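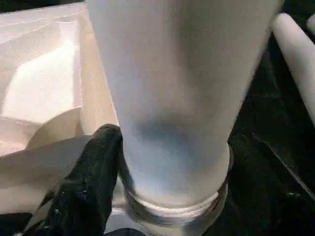 August, bench cell 2, started 7:40 am

Came in meaning to do the wrist camera and ended up spending the whole morning on finger skins. Typical! The counter on the Drinard gripper read 2,209 closes when I powered it up, and the last skin change in the book is so long ago that I had to flip back to the pages with the coffee on them.

The complaint from the late shift was "it lets go of smooth stuff." That's the entire note. So I ran the grip test before touching anything, just so we'd have a before number, and got 287 on the left finger and 304 on the right (raw counts off the pad sensor, same force setting for both). They used to match to within a handful. I don't love a gap like that, and it squares with parts coming up a little twisted.

Took both fingers off. The screws on the left one were fine, the ones on the right were barely finger tight — I think whoever did it last ran out of thread locker and meant to come back. I know that feeling. Cleaned the threads, a dab of the blue stuff on each, and snugged them in a cross pattern with the short driver. Please don't use the long one in there, it hits the cable guide and you'll be zeroing the wrist again.

The old skins came off in one piece each, which I took as a good sign, and then I spent 48 minutes getting the glue off the metal underneath. Plastic scraper only! There's already a gouge near the tip of the left finger from some earlier adventure with a blade. New skins are the Erkby ones from the top drawer. They're thicker than what we had, so the closed position in the controller is wrong now. I moved it out until the motor stopped humming with the fingers shut on nothing, and saved it under a new name so the old setting is still there if we go back.

Also did, while I was in there: wiped the camera window, swapped the cracked cable clip at the elbow, pulled a surprising amount of lint out of the fan on the Windell controller.

Second grip test, both fingers: the gap has closed up nicely, but I only ran it the once and I'd like a full set before I write numbers down that somebody will quote back to me.

Still open
Light from the left is too strong on pale parts, try turning the lamp down a notch before messing with exposure.
Order thread locker and two more packs of skins.
Ask Keskinen if the thicker skins need a different force limit, their sheet only covers the thin ones.
Run the full grip set tomorrow, cold start, before anybody else gets on the cell.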